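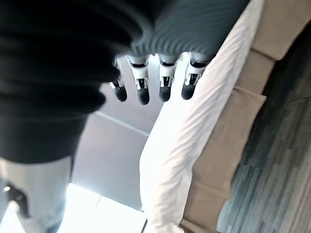
Chapter 6
Planning with Two Hands and Soft Things

Before you start
You should have read Chapter 4 (state estimation) and worked through the first half of Chapter 5 (task trees). The code for this chapter is in the folder ch06 of the Pultus download. If you fetched Pultus before 2/17/21, fetch it again, as the planner's input file has changed and older copies will not load the exercises.

What this chapter covers
6.1 Why cloth breaks a rigid planner
6.2 Describing a cloth with very few numbers
6.3 Sharing work between two arms
6.4 Cameras at the head and at the wrist
6.5 Knowing when to stop and look again
6.6 Exercises

In the chapters so far, every object had a shape that stayed the same. A mug moved from a shelf to a table was the same mug at both ends, and the planner could store it as a mesh and a pose. The work in Chapter 5, where the Bristthorpe kitchen was set out and cleared, depended on this. If the software knew where one point of a plate was and which way the plate faced, it knew where all of the plate was.

Bedrooms are harder. A sheet, a cover or a loose piece of clothing takes a new shape each time it is touched. Its pose cannot be written as six numbers, and a mesh made before the grasp is out of date as soon as the fingers close. The planner still has to decide which arm goes where and in what order, and it has to do this with a poor description of the thing it is holding.

We will use one running problem for the whole chapter. A legged robot with two arms stands at the foot of a bed. There are cloths to be dealt with, and the bed has a white sheet on it which should be left alone. The robot may use both arms at once. Write this down as a task tree in the style of Chapter 5 and you will find that the tree is short, but that almost every leaf hides a question the tree cannot answer. Which part of the cloth should be grasped? How far will it hang down once it is lifted? Is the other arm free, or is it busy holding something in place? 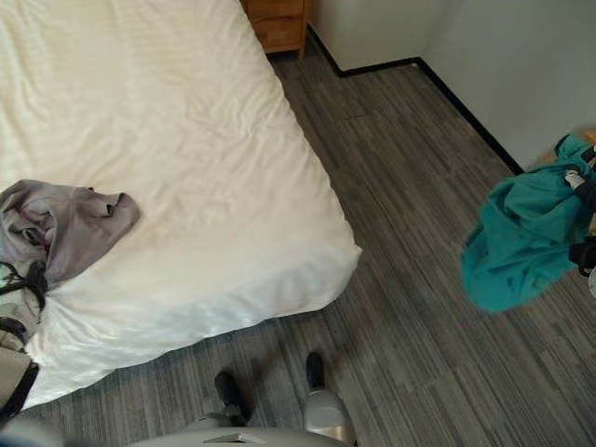

Figure 6.1 A grey cloth at the left arm, on the bed, and a teal cloth held clear of the floor on the right.

Look at the two arms in Figure 6.1 as a planner would. The right arm carries a load that hangs freely, so its main limit is clearance: the lowest point of the cloth must not catch on the feet or the side of the bed. The left arm is over the bed, with its cloth lying on the sheet. Its limit is contact. If it pulls sideways, the sheet below may come with it. The two arms need different cost terms, and Section 6.3 shows how to give them these without writing two separate planners.

The simplest useful model of a held cloth is a cone hanging from the grasp point. The length of the cone is the longest distance from that point to any part of the cloth, and the width is set by how bunched the cloth is. It is a crude model and it wastes space, but it is safe and very quick to check. The Witeo library uses it by default. Nieto, which we turn to in Section 6.5, replaces the cone with a short chain of 8 links and updates the chain from camera data as the arm moves. The chain is better near furniture - and much slower when both hands are full.

The second half of the chapter is about seeing. A head camera gives a wide view and is good for choosing the next target, but a cloth held up in front of it can hide the floor and the far wall. A wrist camera looks past the fingers and sees a small area closely. It can show the edge of a duvet against the surface beside it, and it can also lose that edge where strong light washes out the picture. Neither camera is enough alone. Section 6.4 sets out a rule for how much weight to give each one, and what to do when they disagree.

Words to know
Grasp point: the place on the cloth where the fingers close.
Hang length: the distance from the grasp point to the lowest part of a cloth that is held up.
Support surface: anything carrying part of the weight of a cloth, such as a bed or table.
Re-look: a pause in the plan during which the robot moves only its cameras.

6.1 Why cloth breaks a rigid planner

Start with the planner from Chapter 5 and change one thing. In the file room.txt, replace the plate with a cloth and give it the same mesh, laid flat on the bed. Run the planner with 2 arms turned on. It will report a valid plan. Now run the same plan in the simulator with soft bodies switched on, and compare the swept volume of the held object with the one the planner stored.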